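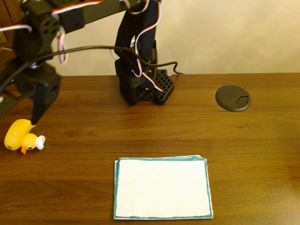 The annual review of the writing desk has been concluded, and the findings are set out below for readers who follow the household entries on this blog. The desk was purchased in Trilside some years ago from Kleinschmidt, a secondhand furniture dealer that has since closed. It is a wooden desk, warm brown in color, with the grain running across the top. It remains the most heavily used piece of furniture in the residence.

Last year's review recommended that all loose paper be removed from the desk at the end of each day. This recommendation was followed for 11 days. It was then set aside during tax preparation and was not resumed until September. The policy has accordingly been revised. Paper may now remain on the desk overnight, provided that it is kept in one small stack and that the stack is intended for use within the week. Receipts, catalogs and warranty cards are to be placed in the hall drawer without exception.

The paper with the teal-green border has been retained. The border is drawn by hand along all four edges, and the lines waver slightly. A printed version was considered and a quotation was obtained from a shop in Prusport, but the straight lines looked like a form to be filled in and returned. Correspondence written on the bordered paper is reserved for thank-you notes and birthday greetings. It should not be used for grocery lists. This point was raised in last year's entry and is repeated here.

The yellow rubber duck has likewise been retained. It was transferred from the bathroom six winters ago on a temporary basis, and no request for its return has been received. It has served as a paperweight with limited success, being far too light for the purpose, and is now classified as an ornament.
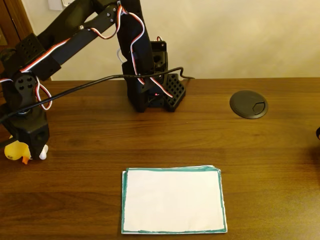

With regard to cleaning, the desk top is to be dusted every Thursday with a dry cloth and wiped with a barely damp one at the end of the month. Spray polish was discontinued after it was found to leave a film that smeared under the wrist when writing. Beeswax may be applied twice a year. One application was missed in the spring, and the surface does not appear to have suffered.

The beige wall behind the desk was also discussed. A proposal to repaint it was carried over from the previous year, together with seven sample cards in the Vastia range, all of which looked acceptable in the store and rather gray at home. No color has been approved. The beige will stay in place through the winter, and the matter will be taken up again when the windows can be left open for a full afternoon.

A separate entry on the hall drawer is in preparation. Readers who have written to ask about the missing scissors are advised that they have been located in the kitchen.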